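# Desk calendars that stand up by themselves: do they exist?

**Wamdale Desk & Paper Forum > Calendars, planners, other lost causes**

### pencilstub (posts: 2,084)

My cardboard tent calendar has given up. It started the year as a triangle and is now more of a suggestion. Every time I flip a page the back panel slides out and the whole thing lies down on the keyboard, so I have spent most of the spring not knowing what day it is and blaming the glue.

I want something that sits under a monitor and stays upright. It should be decent looking, and I'd rather not have one of those wooden block ones where you have to turn the cubes every morning, because I know myself. Budget is whatever a normal person would spend, plus a bit for self-respect.

### gridpaper_gus

Khaemba easel, the steel one. Ugly as a parking sign and will outlive us all. Takes any page with a hole at the top. Mine has been knocked off the desk by two different cats and the only damage was to the floor.

### pencilstub (posts: 2,084)

Looked it up. It is indeed ugly as a parking sign. Keeping it as the backup.

### marginalia

I'll make the case for fabric. I have a tent-type stand with thin metal rods that cross in an X at each end, and a beige cloth draped over the lot. A bit of the cloth is rolled up along the top rod and held by a dark brown leather strap with a snap. The page hangs down the front. It looks like a very small camping trip and I am fonder of it than I should be.

The numbers are small and faint on mine, so if you want to read the date from across the room, buy something else. I read it from my chair with my nose forward, like everyone over forty.

And yes, I know it's June. I'll turn it when I'm ready.

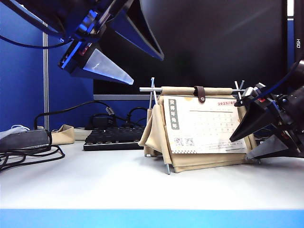 ### gridpaper_gus

It's a pup tent with a calendar on it. I say this with love. What happens when the cloth gets coffee on it? Steel wipes clean.

Also all that fabric bunching up at the bottom would drive me up the wall. I would be straightening it when I was supposed to be working.

### marginalia

The bunching is the charm. You may straighten yours with a level, Gus, nobody is stopping you.

No coffee so far. The cup lives on the other side of the desk, where it can only ruin important things.

### inkblot_annex

Is that a lunar year label at the top left of the page? It says guimao, rabbit year. I've been hunting for a 2023 one with that on it, my mother keeps asking. Where did you get it?

Not sure about the two QR codes at the bottom, though. I look at a paper calendar to get away from my phone and there it is, asking for my phone.

### marginalia

Rabbit year, well spotted. It came from a little stationery shop called Dasari, and I bought it with the stand. They may have some left at this point in the year, probably for the price of a sandwich.

I have never scanned the codes. I like to think they lead to more calendars.

### foldedcorner (posts: 4)

New here, so be gentle. I had a cloth one (a Prerkance, different shape) and I have to side with Gus. Mine slid. The rod tips were bare metal and the desk was glossy, and whenever I typed hard it crept toward the edge like it had somewhere to be. I ended up putting a dot of poster putty under each tip, and then it stayed put but I couldn't move it to dust.

Marginalia, do your rods sit right on the desk?

### marginalia

They do, the ends poke out under the cloth. It hasn't wandered on me, but I type like a polite person.

### gridpaper_gus

Poster putty. On a desk. I've been on this forum for 2,673 posts and that's the saddest fix I've read.

### foldedcorner (posts: 4)

You told someone last week to hold a planner shut with a bicycle clip.

### gridpaper_gus

A *clean* bicycle clip.

### pencilstub (posts: 2,084)

OK, I'm going for the small camping trip. I have a matte desk and no cats, and the leather strap got me. Emailed Dasari about the stand on its own, without pages, as I still have half a year of perfectly good cardboard ones and am too cheap to throw them out. Does anyone know if a page with two punched holes will hang on these, or do I need to do something shameful with binder clips?

### inkblot_annex

Binder clips are not shameful. Get the little brass ones.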